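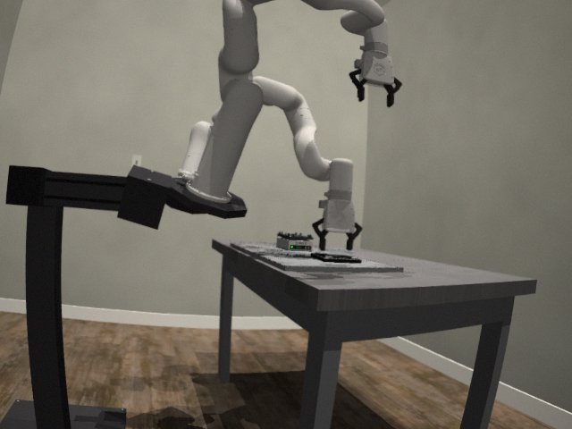 According to Ayantu Woldegiorgis, a learning system has only the examples for its school, and if the school is bad we should not be surprised at the pupil. She said it in a planning meeting at Beyene, when most of us wanted to speak about the size of the network and she wanted to speak about who would record the tasks, and on which days.

Chapter 4
Gathering the Examples

In the last chapter we supposed that the examples were already given. We had a folder, the folder contained recordings, and from the recordings we trained a policy. In a real project the folder is at first empty, and to fill it takes more of the working time than the training does. The present chapter is about how it is filled.

Our running case is the Tralen project, which we will follow until Chapter 7. Its purpose is to teach a robot with 2 arms the small handling tasks of a laboratory: to take a thing from the table, to put it in another place, to do this without touching what stands next to it. All examples in the first phase are recorded in simulation. The room, the arms, the table and the labware are computer models, and a person moves the arms by means of a pair of hand controllers. Only in the second phase, which began in November, was the same work done with real arms.

What is one example?

We will use the word "episode" for one recording from beginning to end. An episode contains three kinds of data: the pictures from the cameras, the positions of the joints at each moment, and the commands which the person gave. It also has a short written sentence that says what the task was. Please notice that the commands and the positions are different things. If the person asks the arm to go to a place and the arm arrives late, the command shows the wish and the position shows the result. Many beginners store only one of them and regret it some weeks afterwards.

In Tralen the rate of recording was 30 steps per second, and an episode of a simple task lasted less than a minute. The goal for the first phase was 1000 episodes. It was reached, but the first 50 had to be thrown away. The clock of one camera was not in agreement with the clock of the arms, so that each picture belonged to a slightly earlier movement. In the playback everything looked correct. The fault was found by Desta Araya, who plotted the closing of the fingers against the pictures and saw that the two lines did not meet.

From this we take our first rule. Before you collect many episodes, collect a few and use them completely: play them back, train a small policy on them, and look at what it does.

How many views, and of what?

A camera which sees the whole table is useful for the large movements and poor for the small ones. For this reason an episode often has more than one view. Some views will contain no part of the robot at some moments, and students ask whether such pictures can be deleted. They should be kept. The system must learn what the place looks like when no arm is in it as well, and a recording with holes in it is difficult to repair.

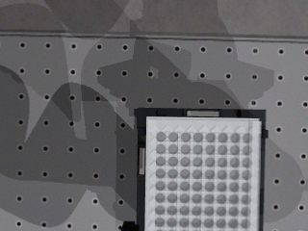
Zewditu Derese wrote in the margin of our draft: I would put more weight on the objects that repeat themselves. With a well plate, each well looks like its neighbour, and if the task sentence says only "the well", the person recording must choose one and the system cannot know why.

We agree with the remark and have made Exercise 4.3 from it. A plate has many round wells in straight rows, and a pegboard has the same kind of regularity in its holes. In such a place a small error of position is hard to see, for the picture one row further looks almost equal. The task sentence should therefore name the row and the column, and the person should read it again before the recording is started.

The effect of light must also be considered. In simulation we can change the shadows and the surfaces between one episode and the next at very little cost. Dark patches may then fall across a wall or a floor, and the system should learn that they have no meaning for the task. How far one should go with such changes is treated in Section 4.4, together with the settings file used in Tralen.

Section 4.1 begins with the hand controllers. The reader who has no access to a pair of them can do the exercises with a keyboard, but the movements will be slower, and the episodes should be stored in a separate folder.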